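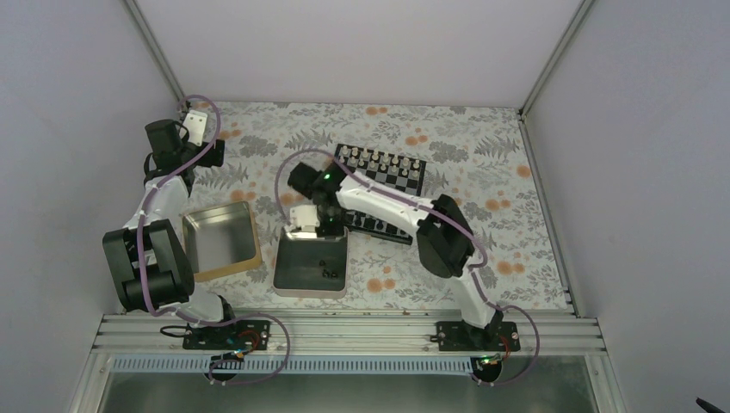
Brevden Evening School
Caring for Household Games
Handout 4: Chess sets, boards and tins
Revised 6th September

What this session covers

Putting a chess set away properly, choosing a container for the pieces, and protecting the table and the board while the set is in use. Cleaning of felt bases was covered in the last handout and is not repeated. Repairs to split boards come in the February session.

Bring a set from home if you have one. It doesn't need to be complete. The class sets are in cupboard 17, with the Stefanou sets on the lower shelf. Please don't mix the Stefanou pieces with the others, as the kings are close in height and sorting them out takes most of an evening.

1. The surface under the board

A board that slides on a bare table gets scratched on the underside and so does the table. A tabletop mat fixes both problems. Patterned mats are fine for this. A busy print, such as leaves and small flowers on a pale ground, hides crumbs and pencil marks well, but it also hides a dropped pawn better than you would expect. If you play on a printed mat, check it by running a flat hand over it before you fold it up.

The mat should lie flat and reach past the board on every side. Curled edges can be relaxed by rolling the mat the opposite way overnight. Do not iron vinyl. Cotton can be ironed on the back.

2. The board

Wipe with a dry cloth after use. If something sticky has been spilled, use a cloth wrung out nearly dry and go along the grain if there is one. Folding boards should be opened and closed with both hands, with the weight on a table. Most broken hinges we see were opened in the air.

Store boards flat. If there's no room to do that, stand them on a long edge and keep them upright with something on each side. A leaning board will warp over a winter, and a warped board rocks every time someone picks up a piece.

Keep boards away from radiators and out of direct sun. The light squares yellow first on varnished boards. On printed card boards the dark squares fade.

3. Tins and trays

An open tin tray is handy during play. It gives captured pieces a place to go and keeps them from rolling under other things. Put it beside the board where both players can reach it. For teaching children it helps to have one tray per side.

A tray is less good for storage. Pieces get dusty and the small ones tip out when it's carried. For storage use a lidded tin or a drawstring bag.

Check a tin before you use it:
Run a finger around the rim. Folded rims are safe, cut rims are not.
Look in the corners for rust. Light rust comes off with dry steel wool.
Smell it. Biscuit and tobacco tins keep their smell for years and felt picks it up.

Line the bottom with felt or thick paper cut slightly small. Glue is not needed and makes the lining hard to replace. The Stisodness leaflet on linings (shelf mark 2573 in the school library) has templates for round and oval tins.

4. Packing up

Follow the same order every time.

Stand all the pieces on their starting squares. A gap shows at once and you can look for the missing piece while everyone is still in the room.
Put the pawns in the container first, then the rooks, bishops and knights.
Kings and queens go on top. Wrap them if they have finials or thin crowns.
Close the container, then wipe the board.
Shake out the mat last, over the table and not the floor.

With weighted pieces, don't drop them in. Lay them down. Plastic pieces can be poured, gently, into a lined tin.

Label the container with the set name and the board it belongs to. Boards and pieces get separated more than anything else in a house with several games.

5. Replacement pieces

Measure the height of the piece and the width of the base in millimeters and write down both. Color matching is done by daylight. The Saltari spares box has up to 625 odd pieces in it, mostly pawns, and you're welcome to go through it after class. Take what you need and write it in the notebook in the lid.

If nothing matches, a piece from another set in the right color is good enough for home play.

For next time

Pack one game at home using the order in section 4 and note anything that didn't fit the container. Measure the inside of the container too, length, width and depth. We'll be cutting card dividers and you will need those measurements.

Bring: ruler, pencil, scissors, scrap felt if you have any.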